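Section 4: Moving a save file to the Rindholm handheld

1. Update the game to build 608 on both systems.
2. On the old system, open Options, then Save Data, and choose Export to Tikbridge.
3. Write down the transfer code.
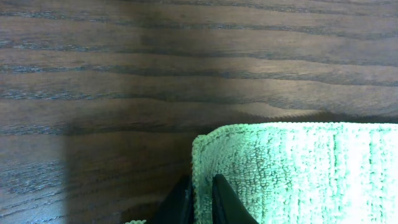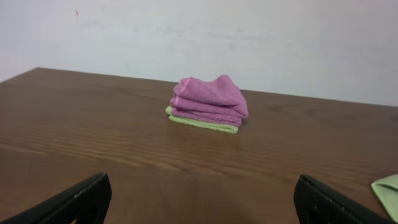
4. Enter the code on the handheld within 3 minutes. The transfer runs over local wireless, so keep the two systems close together. Do not close the lid until the title screen returns.

Caution: Exporting locks the old save. Party members above the 4000-point cap are reset to the cap.

Note: Fudville bonus maps do not transfer. Download them again from the main menu.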